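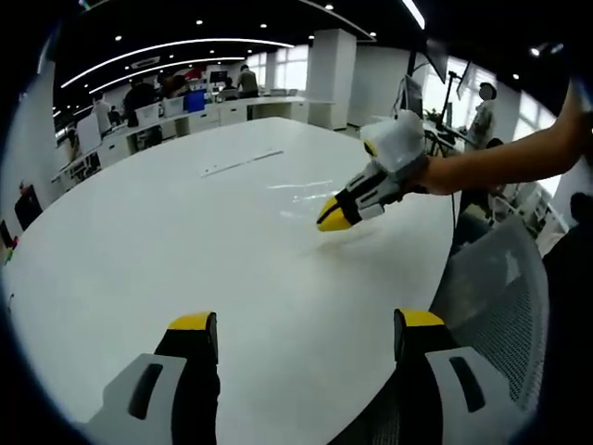

Print | E-mail

4.2 Where meetings go to sit down

The shape of a meeting table is usually settled by whoever ordered the furniture, and the literature has been content to leave it there. Our records from the Stokow and Grendell offices suggest it deserves a little more suspicion. Of the 143 meetings logged, 82 took place at a rectangular table, and in nearly all of those the most senior person took the short end, as if the chair had been engraved. Oval tables, of the large white kind in Figure 2, were bought at Grendell to put a stop to this. The glossy top throws back a hard streak of glare, and people at Grendell complained of such streaks more often than they complained of their managers. Seniority, meanwhile, moved to the seat facing the door.

Figure 2. Large oval table with a glossy white top.

Mathias coded 304 interruptions from the audio and Kairys recoded them without seeing her labels. They disagreed mostly over coughing, which at Stokow is a form of argument. Junior staff at oval tables did interrupt more - chiefly to interrupt one another. Powell's older claim that curved edges "dissolve rank" finds little support in either office. The Doltau site, where meetings are held standing in a corridor, was left out of this comparison and is taken up in Section 5.

Print | E-mail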